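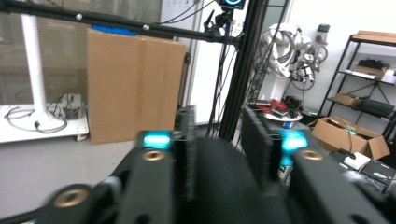
Okay, front door update, because people keep asking and I keep saying "soon." The door at 346 is finally getting painted. It has been the same sad tan since we moved in, and I have been threatening to do something about it for years. The color in my head all this time is very close to the blue-green light up there, with the black all around it. And the little rings of brass color in the black! That's the whole plan. Turquoise door, black frame, brass handle and brass numbers. I want people to find my house from the corner.

First problem: you can't buy a glow. A light is a light and paint is paint, and every turquoise chip I brought home looked like a dentist's office from my childhood once I taped it to the door.

I did what everybody says to do and bought sample pots. The little ones. I painted squares on leftover cardboard and moved them around the porch for a week like a crazy person. Morning, noon, after dinner with the porch light on.

Our porch faces north and has a deep roof, so it's shady pretty much all day. Any blue-green goes gray in there. A chip that looked way too loud in the store looked almost polite at home. If you have a porch like mine, go one brighter than you dare.

Next door has the same door facing south and theirs would need the opposite. Please don't copy my color and then get mad at me.

The runner-up was called Harbor Something, and it was lovely on cardboard, and on the actual door it was green. Just green. My husband said "I thought we were doing blue" and he was right, so out it went.

The one I picked is a custom mix from the counter at Damico, the hardware store by the post office. I brought in two chips and asked for something in between, and the guy there was so patient with me. He put a dab on the lid and dried it with a hair dryer so I could see it dry before I paid. (Wet paint lies! It always dries different from what you saw in the can.)

WRITE DOWN YOUR FORMULA. It's on the sticker on the lid. I took a picture of mine and also copied it onto masking tape and stuck that inside the coat closet, because the sticker on our old porch floor paint got a drip over it and I have been guessing at that gray ever since.

Now the boring stretch. I'm going to go through prep because I skipped it in our last place and the door peeled in sheets by spring.

Step one was taking the door apart. Handle off, deadbolt off, knocker off, the kick plate nobody has looked at since it was installed. Every screw went into a sandwich bag and every bag got a label. I left the door on its hinges. I know, I know. Half of you are already typing.

Step two, washing. Dish soap and warm water, then plain water, then leave it alone until it's dry. The rag came off brown from the panel edges. So gross. That's years of hands and dog nose.

Step three, the old paint. It was glossy and mostly stuck on tight, so I didn't strip it, I just sanded until the shine was gone. Medium paper on the bad spots near the bottom, then 200 grit over everything. If you can still see a reflection, keep going.

Serious one: if your house is old, test for lead before you sand anything. The kits are cheap. Ours was built late enough that I wasn't worried, and I tested anyway, and it was clean. If yours isn't, stop and look up the safe way, don't take it from some lady with a thread.

Somebody asked how I cleaned up the dust. Vacuum with the brush attachment, then a damp cloth, then a tack cloth. I did the tack cloth twice and still found a hair in the primer.

There were also four holes from a mystery knocker that predates the current knocker. Wood filler, let it dry, sand, fill again where it sank. It always sinks.
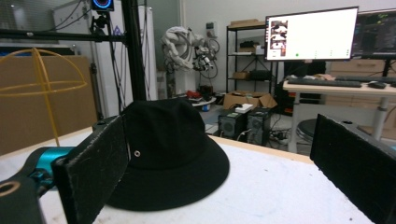

Sibel Altıntaş wrote back to tell me that I'm wrong to leave the door on its hinges, and that she has painted three front doors and will never do it standing up again. Her case is drips. With the door flat on sawhorses the paint levels out by itself, and you can do the top and bottom edges, where the water gets in. She also says a sheet of plywood screwed over the opening is fine for one night and I'm being a baby about it.

She is right about the edges. I did not do the bottom edge of the last door and that's exactly where the peeling started. So I have moved a little on this! I'm popping the hinge pins just long enough to seal the top and bottom, and then it goes back up for the rest.

But flat for two days? With our dog? No. He'd be in the next county, or he'd have a turquoise belly.

Primer. I used a gray-tinted one, because Sibel (again!) told me bright colors cover better over gray than over white. I was doubtful. I tried it on the cardboard, half white and half gray, and the gray half looked solid a whole coat sooner. White primer kept peeking through and making it look chalky.

Christos Kontogiannis wants to know if he can use a paint-and-primer-in-one and skip all this. Christos, I love you, and you can do whatever you want on a door that has already been sanded and is close to the same color. You are going from dark red to pale yellow. You're going to be out there until April.

The order, for a door with panels: panels first, then the middle rail across, then the top and bottom rails, then the long sides last. Follow the grain. I had this written on the back of an envelope taped to the window, and I still painted myself into the wrong spot on the first coat.

Brush for the grooves, small foam roller for the flats, and then a very light pass with the dry brush if the roller leaves bubbles. Less paint than you think. My first coat was too thick along the left panel and sagged, so I had to wait overnight, sand the sag down, and touch it up. You can sort of feel it still if you know where to put your finger. I know where to put my finger. I touch it every time I come home.

Don't paint in full sun (no danger of that on my porch) and don't start at four in the afternoon in the fall like I did. The temperature dropped right after dinner and the door stayed tacky until bedtime, and we had to close it at some point because we are people who live here. A strip of wax paper along the weatherstripping kept it from gluing itself shut. That tip came from my mother and it's the best one in this thread.

Two coats over primer. I was sure it would need three. The second one went on thin and even, and it looked so good I stood in the driveway with a cup of tea like I was waiting for a bus.

Then the black. The frame around the door was white, and I went back and forth on this for ages. White is safe and fresh. Black makes the turquoise look switched on. The neighbor across from us on Pearce Street walked over to say it looked like a candy store, and I have decided that was a compliment.

Satin on the door and satin on the frame, by the way. I tried a bit of high gloss on the cardboard and it showed every dent in the thing. Save gloss for a door that's in better shape than mine.

Brass! I had a tab open with a beautiful handle set from Zilleck and I looked at it for a month. Then I saw what it cost and closed the tab. The one we already had was brass under a lot of brown gunk, so I soaked the parts in hot soapy water and went at them with an old toothbrush and metal polish. It's not perfect. It's got freckles. I like it better than the new one.

The polish I used will only work on solid brass. If a magnet sticks, it's plated steel, and hard scrubbing can take the plating right off. Check with a fridge magnet before you get excited.

The house numbers I did buy new, from Hinance, and they took forever to show up, and then the 6 was a slightly different yellow from the 3 and the 4. I emailed. They sent another 6, which matches. So now I own a spare 6, and if you live at a 6 and want one, message me.

For hanging the numbers: print them on paper at full size, tape the paper up, go stand at the curb, and come back and move it. I moved mine down twice. Mark the holes through the paper and then drill.

Questions I got in the replies, quick ones. Yes, latex over old oil paint is okay if you sand and use a bonding primer. No, I didn't paint the hinges, please don't paint your hinges. Yes, the inside of the door is still tan. The inside is a winter job, and I've already got a fight going in my own house about whether it should match.

Christos just sent me a photo of his yellow. First coat, no primer. It's orange, you guys. He's going to Damico in the morning and I told him to ask for the gray.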